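Home Products Care Guides Support My Tickets Sign In

Pandier Kitchen Support
Ticket: Ninham colander used as fruit bowl, marks on tablecloth and soft fruit
Status: Closed
Opened: May 2025
Category: Colanders and strainers / Everyday use

Customer, first message

I have the round Ninham colander in green. I bought it for washing vegetables but it has ended up as the fruit bowl on the living room table. There are two problems.

First, I get a faint ring on the tablecloth under it. The cloth is white lace and there is a green checkered one under that. The ring is yellowish and it has come back twice after washing. The checkered cloth has it too but it is harder to find on the pattern.

Second, the fruit at the bottom goes soft well before the fruit on top. I thought the holes would let air in and it would keep better than in a closed bowl. It doesn't seem to make any difference.

I want to know if the color is coming out of the colander or if I am doing something wrong. I have not put it in the dishwasher.

Support, reply

Thank you for the details. A green colander losing color would normally leave a green mark, so a yellowish ring points to something else. Please tell us the following:

– Do you wash the fruit in the colander and then put it straight on the table?
– Is there anything between the colander and the lace?
– Which fruit do you usually keep in it, and for how long?
– Is the ring the same size as the foot of the colander, or smaller?

Please also wipe the underside with a damp white paper towel, press for 10 seconds and tell us what color comes off.

Customer, reply

Yes, I rinse the fruit in it and shake it over the sink, then it goes on the table. Nothing underneath it. Usually oranges or mandarins, whatever else was good at the Mazza market, and one or two odd pieces left over from the week before. It gets filled up once a week and topped up in between.

I measured the ring. It is 17 cm at the widest and it is not an even circle, there is a gap on one side. The foot of the colander is a bit larger than that.

Paper towel test: no green. There was a light brown smear, a little sticky.
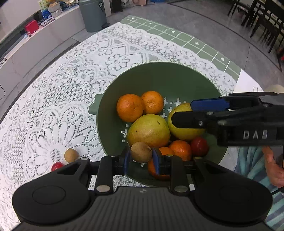 Oranges, with a dark red fruit at the side.
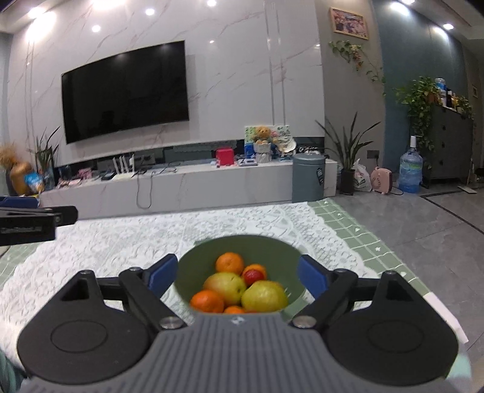 Can a colander be used as a fruit bowl all the time?

It can, as long as the colander and the fruit are both dry when they go on the table and there is a plate or tray underneath. Drainage holes let air in from below only if there is a gap under the base. With the base sitting close to a cloth, very little air gets through, and any juice or rinse water goes straight into the fabric.

Support, reply

The sticky brown smear is most likely fruit juice with some dirt from the peel. It collects around the holes on the underside, where a quick rinse doesn't reach. Water then carries it down to the cloth. The color test rules out the finish, so we would not treat this as a fault.

Please try this for three weeks:

1. Empty the colander completely. Wash the underside with warm water, dish soap and a soft brush, going over each patch of holes.
2. Leave it upside down on a rack overnight.
3. Rinse fruit only when you are going to eat it.
4. Put a flat plate or a small wire rack under the colander.
5. Keep heavy round fruit at the bottom and soft fruit on top, in one layer if there is room.
6. When you top up, take the old fruit out first and put it back over the new.

For the lace, soak it in cool water with a spoonful of oxygen bleach before washing, if the care label allows it. Hot water can set a fruit stain. Do the checkered cloth separately in case the green runs.

Customer, reply

Did the wash. More came off the underside than I expected, mostly near the edge of the base. The soak took the ring out of the lace except for a small patch. The checkered cloth came clean the first time.

I don't have a wire rack that size so I am using a saucer turned upside down on a dinner plate. It wobbles when you take fruit from one side. Do you sell anything that fits?

Support, reply

The Dretham drip tray, small size, fits under the Ninham and has raised ridges so the base stands clear. It is out of stock in green and is due back in August. White is available now. A second saucer won't help with the wobble – a folded dishcloth between plate and saucer will, but change it when it gets damp.

Customer, last message

Ordered the white one. Three weeks done with the saucer, no new ring. The oranges at the bottom are lasting about as long as the ones on top. Some of the softer fruit still went, but that was ripe when I bought it. Small patch on the lace is still there and I have turned the cloth so it is on the wall side.

You can close this.

Support

Closed at customer's request. Cause: juice residue under base, fruit stored wet. No replacement sent.

Related tickets
Ninham colander: holes clogged with rice starch
Dretham drip tray: which size do I need
White film on colander after hard water
Fruit flies around an open fruit bowl
Getting beet stains out of a light-colored strainer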